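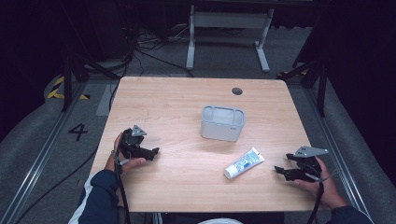 Tube, bin, two grippers: the tidy-up task at table 4.

Home | News | Clubs | Calendar | Contact

Robotics club goes hands-on at Namivow
3 min read

I dropped in on the student robotics club on Thursday, figuring I'd stay ten minutes and grab a quote. I left at closing time with sore thumbs.

The club is getting ready for the Wanano tabletop challenge in November, where teams have to get everyday stuff off a table and into a container. Sounds like nothing, right? Well, I had a go with a pair of the black hand-held grippers, one in each fist, and my respect for my own fingers went way up. You squeeze, the jaws close, and you have to work out all over again how to pick up something flat and slippery (a squeeze tube, say) that you'd normally grab without a thought.

Ksawery Zieliński, a second-year who runs the practice nights, has the students do each pickup by hand and save it as a recording. Their software learns from those. They've got 392 good ones so far and want 603 before the contest, so there's a sign-up sheet and a fair amount of bargaining over who gets the late slots.
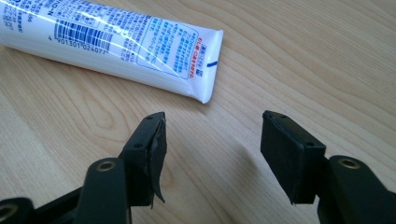 The part I liked best was the arguing! Lakmal Siddiqui wants everyone to grab a tube by the sealed end, where it's thin. Bartosz Baran goes for the middle every single time and says the end just swings around on him. They went back and forth on it for a good quarter of an hour, and then Kwok-wai Lam, the club's adviser, told them to record 100 each way and quit talking. So that's next week's plan.

There was also a long chat about rubber. The jaw pads take a beating, and Lakmal has been trying out different glues at home - his kitchen table has apparently suffered for it. The club has $212 left in its parts budget, and most of that is going to new pads and spare cable.

If you want to try it, practice starts at 6 p.m. on Thursdays and you don't need to know any programming. Wear sleeves you can push up. Ksawery is still looking for two more people for the contest team, and he'd love to hear from first-years.

Contact the newsroom | © Namivow Student News | Back to top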